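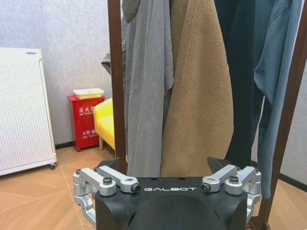
Setting Up a Shared Room for Garment Handling Runs

These steps apply to any room where an arm and people are on the floor together. We follow them at Grumada before every run, whatever the arm is going to pick up. Allow 60 minutes the first time and less once the room is familiar.

Step 1. Walk the floor. Find every cable and power strip between the base and the rack. Route cables along the baseboard where they reach, and tape down the ones that have to cross.

Step 2. Mark the reach. Stretch the arm out fully at low speed and tape a line 1000 mm beyond the fingertips. People stay behind the line while the motors are on.

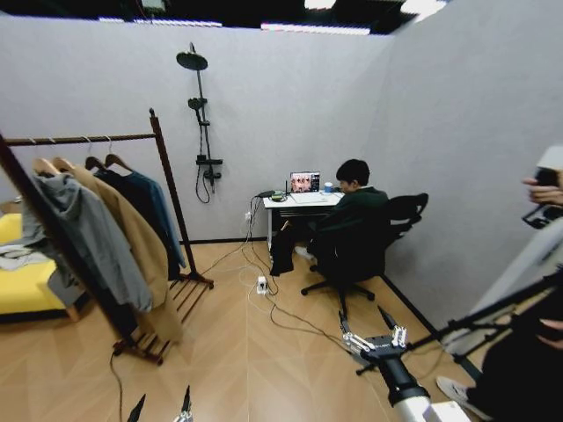 Collet Brunder
Cell safety lead, Grumada

Step 3. Settle who is in the room. Operators and anyone filming count the same as visitors. If a person has to work at a desk inside the line, the run goes at reduced speed and a second person holds the stop button. The one at the desk can't do both jobs – their eyes are on the laptop.

Step 4. Check the clothes. Empty the pockets and close zippers. Drawstrings get tied up short. Keep to 4 garments on the rail at most, with a gap between hangers wide enough for the open fingers.

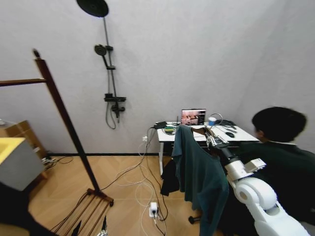
Step 5. Watch for snags. Long sleeves and hems catch on chair casters, and a chair that rolls can pull the arm off its path. Lock the casters or swap in a chair without them. If cloth goes tight, stop the arm and free it by hand with the motors off. Never tug against a closed hand.

Step 6. Log the run. Write down the speed setting, who held the stop, and every stop with its cause. Groveck sites keep the sheet for 2 years.

Last revised 17 September 2018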